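Notebook, wash trials, November

Continuing the shrinkage work on the Curgate cotton. Pieces cut from the second roll, edges overlocked, marked with laundry pen at the corners and midpoints. Selvaraj did the marking, I did the measuring.

Load 1: 70 minutes, warm, no softener. Load 2: 90 minutes, hot, same detergent dose. Both line dried indoors out of the sun, then left flat overnight before measuring.

Warp direction has moved more than weft in both loads, as expected from the first roll. Piece 10 from the hot load reads 494 mm along the warp against a marked 520. Remeasured after smoothing by hand, same figure. No colour change against the unwashed control under the bench lamp.

Mitra thinks the overlocking is pulling the edges in and throwing off the corner marks. Fair point. Will move the marks well inside the edge on the next set and leave two pieces unhemmed to compare.

Detergent residue: rinse water from load 2 still slightly cloudy. Added one extra rinse to the method sheet. Hideaki to check whether the Stilari powder is dosed by weight or by scoop, the label is worn off our tub.

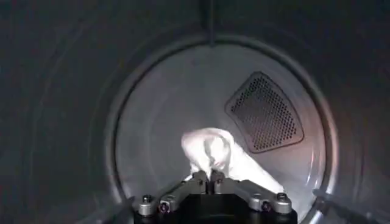 White cloth, bunched, folds running on the diagonal.

To do:
Re-mark set three
Zero the scale before weighing dry pieces
Ask Fereshteh for the Tromis samples, grey and natural
Replace the steel rule, end is burred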